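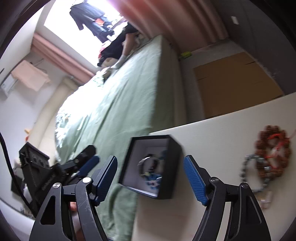

*Fig. 4.1: Small open box held between the pads. Second person working at the bed.*

## 4. Small items with the hand-held gripper

Section 3 dealt with towels, which forgive nearly everything. Small items don't. Read this section before you pick up anything with a lid, a clasp or an owner.

The gripper records what you do so that the Vokeo arm can be taught to do it later. Until the arm arrives on your floor, you are the arm. Karnent room teams have been doing this work by hand for years at a perfectly good speed, and you will be slower with the gripper. This has been allowed for in the rota (see 4.4).

### 4.1 Before you start

1. Check both blue pads. If one has lifted at a corner, swap the gripper at the desk and write the fault on the tag. "Broken" is not a fault. "Left pad peeling" is.
2. Make sure the cable runs clear of your wrist and of anything you are about to lean on.
3. Agree with your partner who has the bed and who has the table. Changing over halfway is allowed, but stop the recording first.
4. Start the recording and wait for the double beep. A single beep means it is thinking about it.

### 4.2 Picking up an open box

1. Come in from above with the pads on either side of the box.
2. Squeeze until the box stops sliding, then stop squeezing. Thin card will fold long before the gripper feels any resistance, and you will feel it even later.
3. Lift a hand's width and hold still for a slow count of two. The hold matters more than the lift. Most rejected recordings are rejected here.
4. Keep the open side upward. Some tilt is fine and the arm needs to see it, as its own boxes will not be level either.
5. Set the box down, open the pads fully and back away before moving on.

> **Note:** If something falls out, carry on and put it back with the gripper if you can. Do not stop the recording out of embarrassment. Semico, who sort the recordings, ask for more dropped items in every report, and it's the one target we have always met without trying.

> **Caution:** Never practise on a resident's belongings. Use the training set from the blue crate. If you can't tell whether a thing is from the crate, it isn't.

### 4.3 Chains, beads and other tangles

1. Pick up a chain at one point only. Two points gives you a knot.
2. Move beads by the string or by the whole loop, never by a single bead.
3. Leave anything smaller than a key until last. If two attempts fail, use your fingers and press the grey button once so the recording is marked "by hand".

A "by hand" mark doesn't count against you. Borislav Kneževič, who looks after the tools, would like more of them: the arm will be set to leave those items alone and call a person, and it can only learn which ones they are from people who admitted defeat.

### 4.4 Working in pairs

One person records while the other gets on with the room. The person without the gripper does not need to keep out of view, hold a pose or talk more quietly than usual. Sound isn't kept. Several of you have asked twice, so again: sound isn't kept.

- Swap the gripper after 11 recordings. Your thumb will suggest it sooner. Listen to your thumb.
- A room with recording gets double time on the rota. If your sheet shows single time, take it to Gonçalo Vieira before the shift, as he can't add it afterwards.
- Recordings are never used to time you. This is written into the agreement signed in December, and a copy hangs by the lift.

### 4.5 What changes when the arm arrives

The arm will take table tops and floors first. Beds stay with you. It can't yet tell a sheet from a sheet with somebody's phone in it, and the Hutsuliak building lost a phone to the laundry finding that out.

Expect these changes:

- **Rooms.** You will open the room, clear anything fragile and start the arm. Both of you may work at the bed while it runs, provided the yellow mat is down.
- **Checks.** One person signs for the table when the arm has finished. Signing means you looked.
- **Pay grade.** Anyone who starts and checks the arm moves up to the next grade from the first shift, including trial shifts.
- **Blame.** If the arm breaks something, fill in form 1,585 and tick "equipment". Do not tick "other" and write a paragraph. We have enjoyed the paragraphs, but they go nowhere.

### 4.6 Finishing

1. Stop the recording and wait for the long beep.
2. Return the training items to the crate and check them against the list in the lid.
3. Wipe the pads with a dry cloth. Spray makes them slippery for the next shift, and the next shift knows who you are.
4. Put the gripper on charge, fingers open.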